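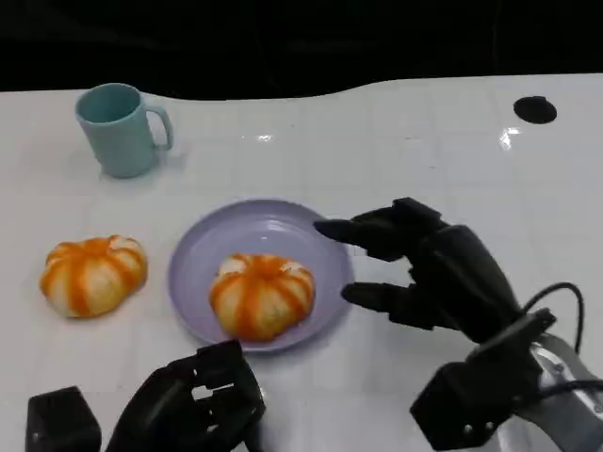 *Golville Manipulation Group -- blog*

So we finally have numbers on peeled mandarins! Arif's idea was to train the grasp policy on fingertip force first and add the cameras later, and I was pretty skeptical (sorry, Arif). Out of 30 tries per method, vision-first got 12 clean grasps and force-first got 28.
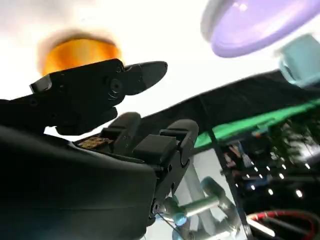

I still want to know how much of that is the slower closing speed -- Anisa thinks most of it. We're rerunning both at the same speed on Saturday, and then I'll post the plots.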